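프랄트우드(Praltwood) 마을 약국·방문진료 연계 사업
중간 경과 보고

제출처: 질스테드 재단 지역보건 지원팀
작성: 머시 모하메디 (사업 총괄)
검토: 웬델 나카무라
보고 대상: 2차 지원금 집행분, 3월 말 기준

1. 요약

이번 보고 기간의 주된 업무는 복약 상담 방문의 정례화, 처방 전달 체계 정비, 기록 양식 통일이었습니다. 3월 말 현재 등록 대상자는 66명이며 모두 만성질환으로 두 가지 이상의 약을 장기 복용하고 있습니다. 이 가운데 21명은 혼자 거주합니다. 방문 일정은 대체로 계획대로 진행되었으나 전산 기록 이관은 계획보다 늦어졌습니다. 늦어진 경위와 조치는 4항에 적었습니다.

지난 보고서에서 재단이 요청한 사항은 두 가지였습니다. 첫째는 중복 처방 확인 절차를 문서로 남겨 달라는 것이고, 둘째는 교통비 집행 기준을 분명히 해 달라는 것입니다. 각각 2항과 5항에서 다룹니다.

2. 복약 상담 및 중복 처방 확인

상담은 거스 마흐무드 약사와 욜란다 소렌슨 간호사가 한 조로 다니는 방식을 유지했습니다. 초기에는 약사 단독 방문도 검토했으나 혈압과 혈당을 같은 자리에서 재는 편이 대상자에게 덜 번거롭다는 의견이 많았습니다. 방문 한 건당 소요 시간은 처음 계획보다 길어졌습니다. 집에 보관 중인 약을 전부 꺼내 놓고 하나씩 확인하는 과정이 예상보다 오래 걸립니다. 유효기간이 지난 약, 이름만 다르고 성분이 같은 약, 가족이 받아 온 약이 한 봉투에 섞여 있는 경우가 흔했습니다.

확인 절차는 다음 순서로 문서화했습니다. 보유 약 목록 작성, 최근 처방전과 대조, 중복 또는 상호작용 의심 항목 표시, 처방 의료기관에 연락, 회신 내용 기록. 의료기관의 회신이 오기 전에는 약사가 복용 중단을 권하지 않는 것을 원칙으로 하되, 급한 증상이 있으면 바로 진료로 연결합니다. 이번 기간에 중복이 확인되어 처방이 조정된 대상자는 16명입니다.

수거한 폐의약품은 약국 안 잠금함에 모았다가 보건지소로 넘깁니다. 인계 때마다 양쪽이 서명하며, 서명지 사본은 분기별로 재단에 제출하겠습니다.

3. 방문 구역 조정

기존에는 등록 순서대로 방문 일정을 짰는데, 같은 방향에 있는 집을 다른 날에 다시 찾는 일이 잦았습니다. 2월부터 구역을 동쪽과 서쪽으로 나누고, 약 조정 직후인 대상자만 구역과 관계없이 먼저 방문하고 있습니다. 동쪽 구역은 오전, 서쪽 구역은 오후 2시 이후로 잡았습니다. 서쪽에는 낮 동안 밭일을 나가는 분이 많아 오전 방문은 헛걸음이 되기 쉬웠습니다.
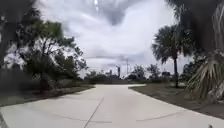
구역 조정 이후 부재로 인한 재방문은 줄었습니다. 다만 전화 연락이 어려운 대상자에게는 여전히 직접 찾아가 일정을 알려야 합니다. 청력이 떨어져 전화를 받지 않는 분들에게는 큰 글씨로 인쇄한 일정표를 드렸고, 가족이 따로 사는 경우에는 동의를 받아 가족에게도 같은 내용을 보냈습니다. 일정표는 한 달 단위로 만들고 변경이 생기면 해당 가정의 것만 다시 뽑습니다.

요일별 약통에 대한 반응은 엇갈립니다. 하루 한 번 복용하는 분들은 편하다고 했지만, 식전과 식후로 나누어 드시는 분들은 칸이 작고 뚜껑이 뻑뻑하다고 했습니다. 칸이 큰 제품을 견본으로 받아 일부 가정에서 써 보는 중이며, 결과를 보고 추가 구매를 정하려고 합니다.

4. 전산 기록 이관

종이 기록을 파탁(Pathak) 기록 프로그램으로 옮기는 작업은 담당자 에이모스 앰브로즈의 주도로 진행 중입니다. 당초 2월 안에 마칠 예정이었으나 과거 기록의 약품명 표기가 제각각이어서 지연되었습니다. 상품명, 성분명, 줄임말이 섞여 있어 그대로 입력하면 중복 확인 기능이 제대로 작동하지 않습니다. 표기 기준표를 먼저 만들고, 기준표에 없는 이름은 마흐무드 약사가 확인한 뒤 입력하고 있습니다.

이관이 끝날 때까지 종이 기록을 원본으로 삼습니다. 두 기록이 서로 다르면 종이 쪽을 따르고 차이를 별도 장부에 적습니다. 접근 권한은 상담 인력과 기록 담당자에게만 주었습니다. 퇴근 후 화면이 켜진 채로 남아 있던 일이 한 번 있어 자동 잠금 시간을 줄였습니다.

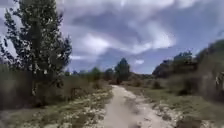

이 페이지의 최종 수정: 3월

5. 예산 집행

인건비와 소모품비는 계획 범위 안에서 집행했습니다. 혈당 측정 시험지는 단가가 올라 예산을 조금 넘겼고, 부족분은 인쇄비 잔액에서 충당했습니다. 항목 간 전용은 협약서가 정한 한도 안에 있으며 증빙은 별첨으로 제출합니다.

교통비는 그동안 방문 인원이 각자 영수증을 내는 방식이었습니다. 재단의 요청에 따라 앞으로는 차량 한 대를 기준으로 방문일지의 이동 거리와 맞추어 정산합니다. 이번 기간 누적 이동 거리는 3000km입니다. 개인 차량을 쓴 경우 출발지와 도착지를 모두 적어야 하고, 방문과 관계없는 경유 구간은 제외합니다. 새 기준은 나카무라 검토자가 확인했으며 다음 달 정산분부터 적용합니다.

6. 대상자 의견

상담이 끝날 때마다 짧은 의견을 받고 있습니다. 가장 많이 나온 말은 약 봉투의 글씨가 너무 작다는 것이었습니다. 약국에서 쓰는 라벨 용지를 큰 규격으로 바꾸는 방안을 알아보고 있으나, 기존 프린터에 맞는 용지가 한정되어 있습니다. 방문하는 사람이 바뀌지 않았으면 좋겠다는 의견도 여러 번 나왔습니다. 소렌슨 간호사의 휴가 기간에는 대체 인력이 미리 한 차례 동행한 뒤 방문하도록 하겠습니다.

불만 사항으로는 도착 시각이 늦어진다는 점이 있었습니다. 앞 가정의 상담이 길어지면 뒤 일정이 밀립니다. 4월부터 하루 방문 건수를 한 건 줄여 편성합니다.

7. 다음 기간 계획 및 요청 사항

다음 기간에는 기록 이관을 마치고, 처방이 조정된 대상자의 복약 상태를 다시 확인합니다. 보건지소와는 폐의약품 인계 주기를 협의 중입니다. 신규 등록은 이관이 끝날 때까지 의료기관이 의뢰한 경우에만 받겠습니다.

재단에는 두 가지를 요청드립니다. 시험지 단가 인상분을 하반기 예산에 반영할 수 있는지 검토해 주시고, 라벨 프린터 교체가 장비비로 인정되는지 알려 주시기 바랍니다. 프린터 견적서는 회신을 받은 뒤 제출하겠습니다.

별첨: 집행 내역서, 중복 처방 확인 절차서, 약품명 표기 기준표(작성 중), 폐의약품 인계 서명지 사본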